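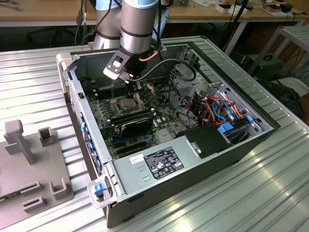

Do I need a law degree to help out on a legal blog?

None of my four regular helpers has one, and I'd be lost without them. What you need is patience, a decent eye for a date, and the willingness to ring a court office and be polite when they can't find the file.

So, I'm looking for one more person. I've been writing up small civil cases here for longer than I care to admit, mostly the ones the papers don't bother with: boundary rows, unpaid invoices, a shinty club suing its own roofer. The one taking up my evenings just now is Powell v Cilto, which started as a quarrel over a deposit and now has a counterclaim, an amended counterclaim and a hearing that has been put off three times. My inbox is full of people asking what's going on, and I can't keep up with the answers and the reading as well.

The job is case-tracker and note-taker. You'd check the court lists each Monday morning, tell me if anything we follow has been added, moved or dropped, and sit in on a hearing now and then (some by video link, some on a hard bench, so bring a cushion). Then you'd send me your notes in plain English. I write the post, you read it before it goes up and tell me where I've got carried away. I do get carried away!
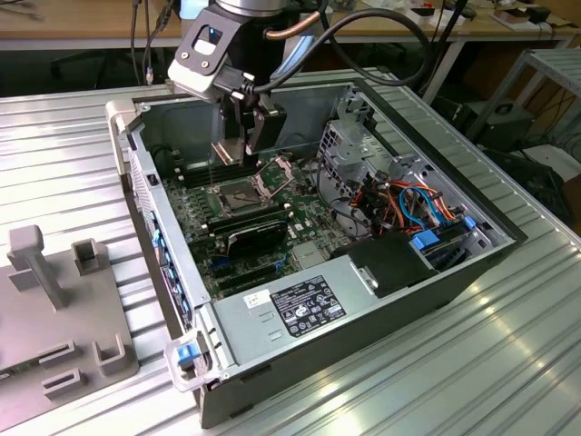

Four hours a week, with hearings on top

It's paid, a bit. I can manage £60 a week out of the reader donations, plus train fares for hearings if you ask me before you book -- I once got a bill for a taxi from the coast and had to go and lie down. You'd be freelance, so you sort your own tax. Work from wherever you like, as long as you could get to a hearing within a day or so of hearing about it.

I'd love to hear from people who have done minutes for a club or a council, or worked on a local paper, or spent years in an office where things had to be filed properly. Shorthand would be lovely but I don't expect it. If you are a party to any case we cover, or married to one, please say so at the start. It doesn't rule you out of everything, it just means I'd keep you off that one.

You'll also need to be careful. We don't guess at what a judge will do, we don't name children, and if a reporting order is in place we stick to it, even when everyone on the forums is doing the opposite. I'll go through all that with you properly before you write a word.

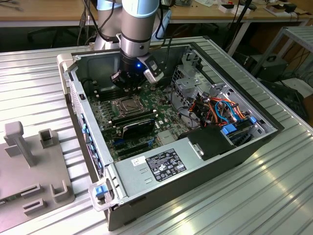

Page last changed: Monday, 4.60 version (new bit on train fares)

To apply, send me a page about yourself and a short write-up of any public hearing or meeting you've been to. A planning meeting is fine. So is the Jurovwood allotments AGM, which I'm told got quite lively. Use the contact form and put TRACKER in the subject line, or it'll end up with the adverts for printer ink.

I'll be reading applications through November and having a chat by phone with the ones I like the look of. Nadhirah Simanjuntak, who did the notes on the Trestatska appeal, has kindly said she'll answer questions about what the work is like day to day -- ask in the comments and she'll pick them up in the evening.

3,373 shares
60 comments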